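Progress report: Distodwood, feature film adaptation
Prepared by Elīna Rozīte, producer
2025-03-18

The script is at its fourth draft and was delivered to the broadcaster two days ahead of the date in our agreement. It now runs shorter than the third. Most of the cuts are in the middle section, where the book follows the brother through his year at the Telex office. Readers of the novel will notice, but the director and I agree that the film loses its lead for too long without the change. The author has read the draft and sent notes, mainly on dialogue.

Casting is further along than we planned. We have offers out for both sisters and a signed deal for the father. The open call in Flatville brought in 341 people for the smaller parts and the crowd work, and we have kept 4 of them for second readings. The role of the schoolteacher is still open. Our first choice took a stage contract that overlaps with the shoot, and we do not want to move the dates for one part.

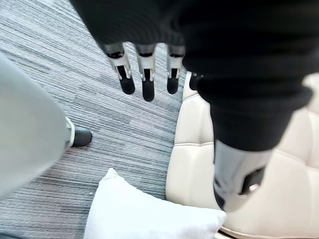 Locations are mostly settled. The Cheung house has been confirmed for the family interiors, with access for rehearsals the week before. The owners asked for a higher location fee than we had budgeted - 900 more - and we have covered it from the travel line. We still need a railroad platform. The one in Flatville was repaved last fall and no longer fits the period, so the location manager is looking at two others farther north.

The music rights are the one item behind schedule. The publisher has answered our first letter but has not quoted a price for the song used at the wedding. If there is no quote by the end of next month, the composer will start on an original piece.

Spending to date is within the approved budget. The second installment has been used for script, casting and location costs as set out in the agreement, and the ledger is attached. We request release of the third installment on the usual terms so that crew contracts can go out.

Principal photography is still planned to finish in November. The next report will cover the final cast list, the platform and the shooting schedule.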